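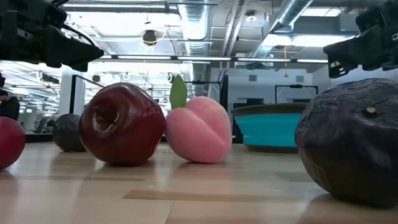 *Fruits sur bois clair – Humis, novembre*

Je m'étais promis depuis longtemps d'aller aux portes ouvertes de Humis, le centre de recherche sur la lecture installé à Guris, et chaque année quelque chose m'en empêchait : un rhume, un train supprimé, une fois même un déménagement (pas le mien, mais il fallait bien porter les cartons). Cette fois j'y suis allée, avec mon carnet, mes lunettes de rechange et le vieux sac en toile où je traîne toujours deux livres de trop.

Ceux qui lisent ces pages depuis un moment connaissent mon dada. Que fait-on de son cerveau quand on lit ? Est-ce le même travail sur une page imprimée et sur un écran qu'on fait défiler du pouce ? J'ai lu à ce sujet des choses alarmantes et des choses rassurantes, souvent écrites avec la même assurance, et j'avais envie d'entendre des gens qui passent leurs journées à mesurer.

Le groupe de dix heures était conduit par Obsa Wako, qui a une façon délicieuse de répondre à une question par « alors, ça dépend de ce qu'on appelle lire ». On commence par une salle de présentation, avec café et petits gâteaux secs, puis on monte au premier étage par un escalier si raide que tout le monde se tait. Là se trouvent les cabines où l'on suit le mouvement des yeux. L'appareil s'appelle le Trekeck, on pose le menton sur un appui, on fixe une croix, et un texte apparaît ligne par ligne.

J'ai été volontaire, évidemment ! Je croyais que mon regard glissait bien sagement de gauche à droite, comme une main sur une rampe. Pas du tout : le tracé montre des sauts, des arrêts, des retours en arrière, et un long stationnement sur le mot « nonobstant », que je pensais pourtant maîtriser. Obsa Wako m'a expliqué que ces retours sont parfaitement ordinaires chez les lecteurs adultes, et que c'est souvent leur absence complète qui intrigue l'équipe. J'en suis repartie un peu consolée.

L'étude en cours porte sur 251 lecteurs, suivis à deux reprises avec six mois d'écart. Chacun lit un même récit de quelque 2000 mots, une moitié du groupe sur papier, l'autre sur tablette, puis le raconte à voix haute. Ce sont ces récits racontés qui m'ont le plus touchée. On nous en a fait écouter un extrait, celui d'un monsieur qui avait oublié le nom du héros et presque toute l'intrigue, mais qui se souvenait de l'odeur de la cuisine où se passait le deuxième chapitre. Or, nous a-t-on dit, le texte ne parle d'aucune odeur.
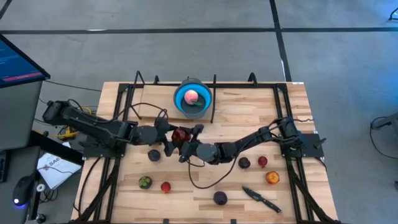
## La salle de lecture Ó Dubhghaill

Après la pause, on redescend vers la salle Ó Dubhghaill, qui porte le nom de l'ancien professeur dont la bibliothèque a été léguée au centre. Il annotait tout, paraît-il, jusqu'aux horaires de bateau, et ses fiches de lecture occupent un mur de tiroirs : 2287 fiches, classées par lui selon un système que deux doctorantes essaient encore de reconstituer. Certaines ne portent qu'un mot. J'en ai recopié une, que je trouve assez belle : « Relire en hiver. »

La discussion qui a suivi était la partie que j'attendais, et elle a tourné un peu autrement que prévu. Un visiteur a demandé tout net si Internet abîmait le cerveau. Obsa Wako a pris le temps de distinguer deux affirmations que l'on mélange volontiers : que nos habitudes laissent des traces dans le cerveau, ce qui vaut pour le piano, le tricot et l'apprentissage du code de la route, et que ces traces soient un dommage, ce qui demande des preuves d'un autre ordre. Dire que les connexions entre neurones changent quand on apprend ne nous renseigne guère, à soi seul, sur la qualité de ce qu'on a appris.

J'ai trouvé cela clair, même si ma voisine est restée sur sa faim. Elle enseigne au collège, elle voit ses élèves décrocher au bout de trois paragraphes, et elle aurait voulu qu'on lui donne raison. On lui a surtout donné une bibliographie – et, je dois le dire, un deuxième café et une vraie conversation près des tiroirs, qui durait encore quand je suis allée chercher mon manteau.

Un regret, tout de même : l'atelier sur la lecture à voix haute était complet dès l'ouverture, et la petite exposition sur les rouleaux et les codex est reléguée dans un couloir où l'on se gêne pour lire les panneaux. Comptez une bonne demi-heure si vous voulez tout voir, et allez-y plutôt avant midi.

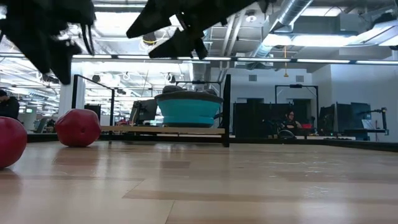 Peut-on participer à l'étude si l'on lit peu ?

Le centre accepte tous les adultes qui lisent couramment le français, et il cherche même en ce moment des personnes qui ouvrent rarement un livre. Il suffit de laisser son nom à l'accueil, et la première séance dure un peu moins d'une heure.

J'ai laissé le mien, bien sûr. Dans le train du retour j'ai ouvert l'un des deux livres de trop, et j'ai passé tout le trajet à surveiller mes propres yeux, si bien que je n'ai rien retenu du chapitre. Je le reprendrai ce soir.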